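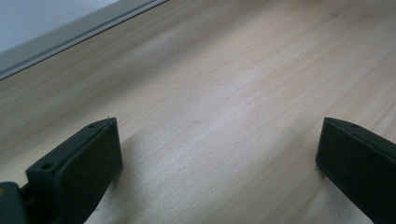
Reading time: 3 minutes

Can you tell how old a tree was from a tabletop?

People love to say yes. Count the lines, they tell you, and you get the tree's age. I don't buy it, and you shouldn't either until you've thought about how a board is cut.

A tree trunk grows a new layer of wood under its bark. In places with a real winter, it usually adds one layer a year. Wood made in spring is pale. Wood made in late summer is darker. Slice straight across the trunk and you see rings.

But a board is usually cut the long way. Now the rings show up as stripes, which we call grain. The board may hold only a small part of the trunk, so most of the tree's years could be missing. Some tabletops are made from strips glued side by side, and those may come from different trees!

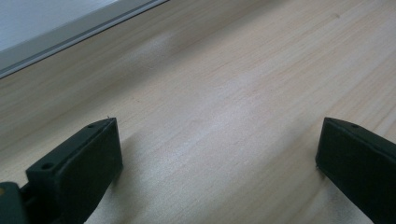 Pastora, Issue 431, page 5

What about stories of trees 2,000 years old? Some of those are true. Still, ask how anyone knows. "Show me the core," says Liên Hồ, who teaches our tree workshop. A core is a thin stick of wood drilled from the bark toward the middle. Even that can fool you, as a tree may skip a ring in a dry year or grow two.

Try it: find a stump and count its rings 3 times. Did you get the same number each time?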